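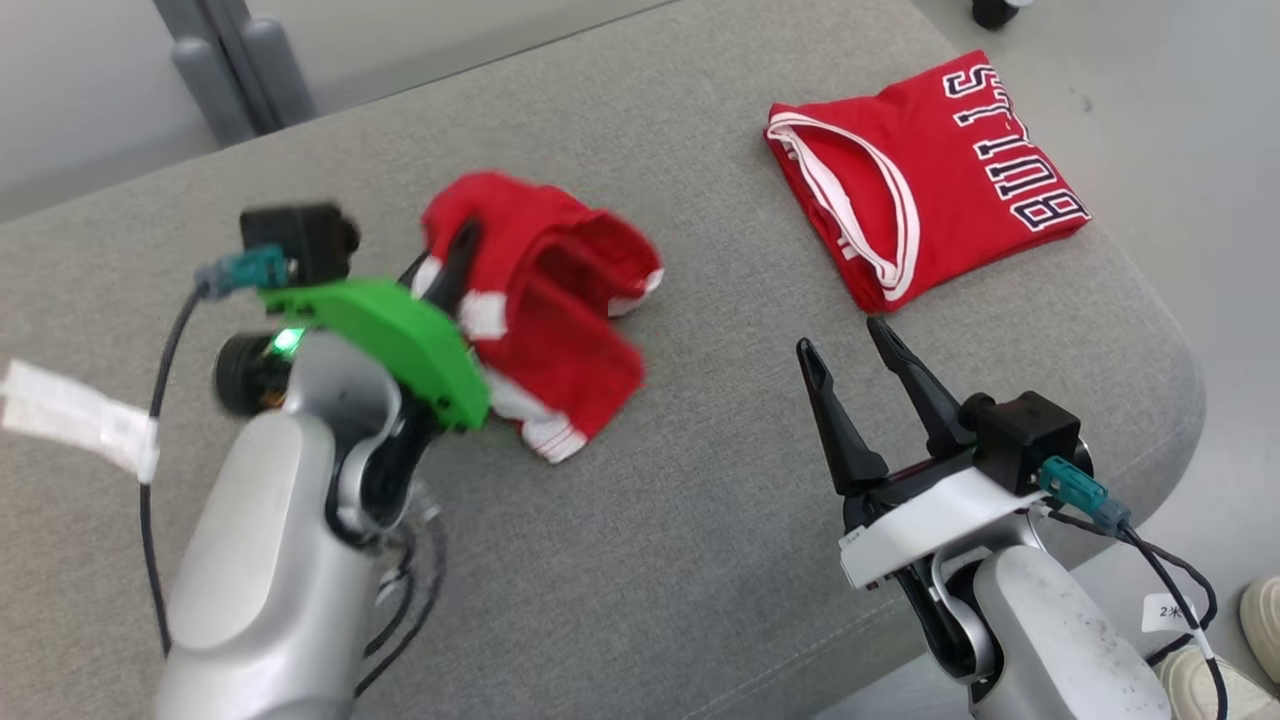
*Photo: Leonidas Karamanlidis*

**Gralia Sports Club, kit group. Minutes of the January meeting**

Meeting opened at 6:20 in the evening, in the front room at Starenon House. Leonidas Karamanlidis was in the chair and also wrote these minutes. Please tell me if I have put down something wrong.

**1. Minutes of the last meeting**

Accepted with one correction. Under "Lost items" it was written that the green bibs were lost. They were lent to the Lurkell team and they are back now in the cupboard.

**2. Folding of the jerseys**

We had a long talk on this point. At present each person folds in their own way, and when the jerseys go in the drawers the piles fall to one side. Some members like to fold in thirds with the sleeveless sides turned in. Others only fold in half two times.

It was agreed that a jersey is folded so that the collar stays open and flat and some lettering can be read from outside. The red Bulls jersey in the photo is a good model for this. With the word BULLS along the side, a person who is looking for it doesn't need to open the whole pile. One member asked if the collar gets a crease in this way. The chair will leave one jersey folded until the next meeting and we will look at it together.

Shorts will be folded once along the middle and once across. They will not be rolled. Rolling was tried in the autumn and the drawer did not close.

**3. The sofa**

The question was whether we may continue to fold on the gray sofa or whether we must use the table. In favor of the sofa: it is soft, it is near the drawers, and the red things are easy to see on the gray fabric. Against: the cushion is rounded at the side and small items slide to the floor, and after folding for an hour the back hurts.

Decision: the sofa can be used for jerseys and shorts. Towels and tracksuits go to the table. Whoever uses the sofa is asked to brush the cushion before and after. Food stays in the kitchen, as it was already decided.

**4. Washing**

The offer from Sandhu Laundry was read. They ask for 300 a season, with collection included. The members found this a fair price, but there was worry about red and white items in the same wash. Many of our red pieces have white trim, and we had one bad case with the away socks. The chair will write to Sandhu and ask two things: at what temperature they wash, and if the red is done separately. No decision before the answer comes.

Until then, we wash at home by the same list as before. Please turn everything inside out and do not use the dryer for items with printed letters.

**5. Drawers and labels**

The labels on the drawers are coming off. New ones will be made with larger writing. The order from top to bottom will be: jerseys, shorts, socks, other. It was proposed to divide the jerseys by color also, but the drawers are too few for this.

There are 13 jerseys without a size tag. They will be tried on at the next practice and the size will be written inside the collar with a laundry pen.

**6. Other matters**

- A key for drawer 2 is missing. Who has it, please bring it back to the front room.
- Old jerseys with holes can be given to Lurkell for their painting day. The holes must be real holes. A loose thread can be sewn.
- Clothes hangers were offered by one family. We said thank you, but there is no rail for them at the moment.

**7. Next meeting**

Same room, same hour, in February. The chair will bring the folded jersey from point 2 and the answer from Sandhu, if it has arrived.

Meeting closed at 7:35.

L. Karamanlidis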